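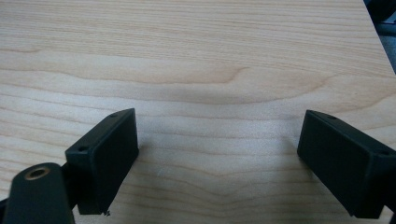

The table came from Pavlović's on the Friday, and the two men who brought it up the stairs wouldn't stay for a cup of tea. They stood it under the window, took the blankets off it and went. Slavica signed the sheet against the wall because she didn't want to lean on the table with a biro.

It had cost more than the sofa. She had not told Senad this. He was coming on Sunday to help her carry the old one down, and he would ask, and she had decided to say it was in the sale.

The old table was in the hall on its end with its legs towards the coats. Every time she went to the bathroom she had to turn sideways. It had been her mother's in Zirencombe and before that it had been in the back room of a shop. One corner was burnt, and there was a place along one side where somebody had done their sums into the varnish. If you put your face close you could read a seven and part of a four. Her brother had wanted it once, and then he had moved into a flat with a breakfast bar.

On Saturday she ate her lunch standing at the sink.

Senad rang the bell at ten on Sunday. He had brought gloves and a length of rope, and he put both on the floor and went straight through to look.

"It's very pale," he said.

"It's meant to be."

He bent down and looked along the top with one eye closed, the way he looked at shelves. Then he followed the grain with his finger, not quite touching it, up one side of the arch and down the other.

"Looks like a hill," he said. "What do you put on it?"

"Oil, I think. There's a leaflet."

"I mean what do you put on it. Plates?"

"I haven't put anything on it yet."

He straightened up. He asked what it had cost, and she said it was in the sale, and he nodded and went back to the hall.

They took the old one down between them, Senad below and Slavica above. It was four flights. On the second landing they had to rest because he had the weight of it, and he sat on the stairs with the edge of the table against his knees. Mrs Bamodham's radio was going behind the door. She had a programme on about hedges.

"Where's it going?" he said. "You never said."

"The tip."

He didn't answer. He felt along the side until he found the numbers.

"These are your mum's."

"They're not. They were there when she got it. She used to tell people they were the price of something, but she didn't know either."

"She did the football pools on this. I watched her. She had a pencil on a string."

"That was the other end."

He turned his head to see the other end, but it was up by her chest, and he couldn't have seen it from there. Slavica changed her grip. Her fingers had gone stiff.

"I've got room in the garage," Senad said. "If I move the bike."

"You said you were clearing the garage."

"I am clearing it."

They went down the last two flights. It wouldn't go in his car with the back seat up, and with the seat down it went in as far as the legs, so he tied the boot with the rope and hung one of the gloves on the end of it as a flag. It was cold enough to see their breath. She asked if he wanted to come up for something to eat before he drove and he said he'd better go while the road was quiet. Then he felt in his jacket and gave her a fifty pence piece.

"What's that for?"

"For the table. So it's bought."

She stood on the pavement until he had turned by the Ekari, which was shut, and then she went up.

The hall was a good deal wider than she remembered. There were two dents in the lino where the legs had pressed against it, and a strip of dust along the skirting, so she got the brush out and did that. She washed her hands. She found the leaflet and read it. It said to wipe up spills at once and to expect the colour to deepen with the years, and it gave a number to ring on weekdays.

She made toast and an egg and carried them through. She had a cork mat from somewhere, and she looked for it in two drawers and it was not in either. The egg was getting cold. She put the plate down on the bare wood, a little to the left, and pulled up a chair.

In June, when Senad had her over, the old table was out on his grass with a cloth on it and eight people round it. He had sanded the burnt corner. He hadn't touched the numbers, and he made everybody look at them before he would let them have any salad.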